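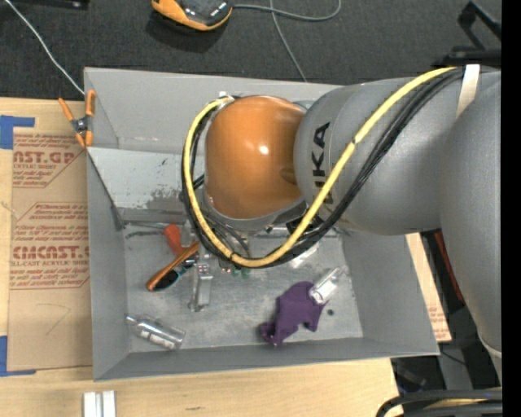 Watching a film at home should be the easy part, yet most of us do it with the lamp on behind us and a screen full of our own knees. Start by moving the lamp. Then deal with the cords, which breed. I bundle mine with small dark bands, one partway along and one at the bottom of the loop, same as on the yellow cable up top, and the back of the telly no longer looks like a bird has moved in.

Dialogue too quiet, explosions too loud? Look for a night mode in the sound menu before you spend $200 on a speaker. Turn off motion smoothing while you're in there – it makes every costume drama look like the evening news.

Popcorn goes in a deep pot with the lid slightly ajar, over medium heat. Salt it after popping. Butter on the couch wants dish soap and cool water, dabbed, and a bit of colour may stay behind regardless. Ours has stayed through 2 Westerns and a musical.

Marwan Hijazi

165 shares | 2 comments
© Domholm Household Tips | Contact | Back to top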